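Home | Visits | Shop Talk | Archive | Contact

A morning at Pelik's sorting hall
By Teodoro Saludo, April 2025

I finally got to Hatthorpe! Pelik handles returned household goods there, 3000 items on a busy day, and I'd been pestering them since August for a look around.

The old hand line is down to 11 people. The other seven moved over to what they call teaching — setting out odd items, watching the arms practice and writing up whatever goes wrong. One woman on the teaching crew told me her wrists feel better but she misses the talk on the line (they used to have the radio on all shift). Her pay went up a grade, her break moved to a time she hates, and she's still arguing about that one.

Next door are the practice tables, curtained off in black. I stood there way too long. It's all small stuff that the line hands used to grumble about, and the crew picks the mix themselves. 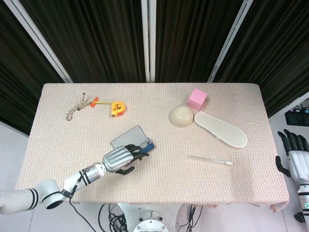 Practice table at Pelik: bowl, insole, tape measure, test tube and a hand with a firm opinion about one small blue-and-white thing.

The crew can stop an arm whenever they like, and they don't have to write down why. I liked that a lot. Coffee was terrible, parking was free.

Comments (2)

skemlow_dan: We got arms at Skemlow last year and lost the evening shift. Did you ask about that?

Hứa: Is the tour open to anybody or do you have to know someone?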